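Storage bin (household)

A storage bin is an open container used in the home to hold clothing, linens, toys and other loose goods. Most modern bins are molded from plastic and made to be carried by one person.
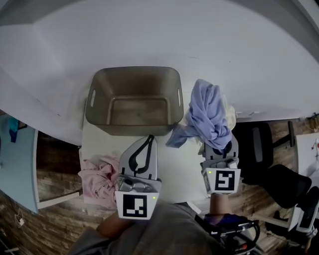

Form and materials

The common household bin is rectangular, with a flat bottom and walls that flare slightly toward the rim. The flare allows empty bins to be nested for shipping and storage. Corners are rounded, which makes the bin easier to wipe clean and less likely to snag fabric. Handles are usually narrow slots cut into the two short walls — a simpler arrangement than the hinged handles found on heavier crates.

Translucent plastic in clear, gray or brown tones is widely used, as it lets the owner judge the contents without removing them. Opaque bins are preferred where goods must be kept from light.

Use with laundry

In the care of clothing, bins serve both for gathering items before washing and for putting them away afterward. Small pieces such as cloths and socks are often dropped in unfolded, while shirts and towels are more often folded on a table beside the bin and laid flat or stood on edge. Bins without drainage holes are poorly suited to damp laundry, which may develop an odor if left overnight.

Sizes

Sizes vary by maker and are seldom interchangeable. The Camcombe series was issued in 6 sizes, the smallest 11 inches long, and its lids do not fit the later Inddale series. Catalogs of the Durrani company list bins by model number; model 382, a low bin for shelves, remained on sale after the taller models were dropped.

Care

Plastic bins are washed with warm water and mild soap. Abrasive pads leave fine scratches that cloud translucent walls, and long exposure to sunlight can make the rim brittle.

See also: Laundry basket; Crate; Linen closet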